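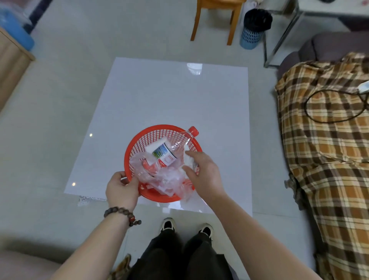
Im roten Korb: eine Plastikflasche mit rotem Deckel und ein Knäuel Tüten.

Wie bringt man einem Roboter bei, eine Flasche zu greifen?

Hallo, ich bin Zübeyde Yurt und baue zu Hause einen Roboterarm. Er heißt Rorkitz und soll einmal Plastikmüll sortieren: Flaschen in die eine Kiste, Tüten in die andere. Klingt babyleicht, oder? Du kannst das ja längst. Du greifst in den Korb, fühlst etwas Knittriges und weißt sofort: Tüte!

Rorkitz weiß das leider nicht. Er hat keine Haut wie du, nur eine Zange mit zwei Fingern und einen kleinen Drucksensor. Ein Sensor ist ein Bauteil, das etwas misst und das Ergebnis als Zahl weitergibt. Bei Rorkitz gehen die Zahlen von 0 bis 710. Bei 0 berührt die Zange gar nichts, bei 710 quetscht sie, so fest sie kann (Finger weg!).

Eine Flasche mit zugeschraubtem Deckel drückt zurück, wenn man sie zusammendrückt. Die Zahl springt also schnell nach oben. Eine Tüte gibt nach und raschelt bloß, da klettert die Zahl ganz langsam. Genau diesen Unterschied habe ich in das Programm geschrieben. Steht da schon eine 50, bevor die Zange halb zu ist, ruft Rorkitz: Flasche! Na ja, er piept.

Schwierig wird es, wenn alles durcheinanderliegt. Durchsichtige Tüten sind für eine Kamera sowieso gemein, sie sieht ja einfach hindurch. Und wenn eine Tüte um die Flasche gewickelt ist, erwischt die Zange gleich beides. Im November hat Rorkitz an einem Nachmittag 4 Flaschen richtig sortiert und 5 Mal eine Tüte mitgeschleppt. Ich habe trotzdem gejubelt!

Probier es selbst: Mach die Augen zu und greif mit zwei Fingern in einen Korb mit sauberen Flaschen und zerknüllten Papiertüten. Woran merkst du, was du erwischt hast?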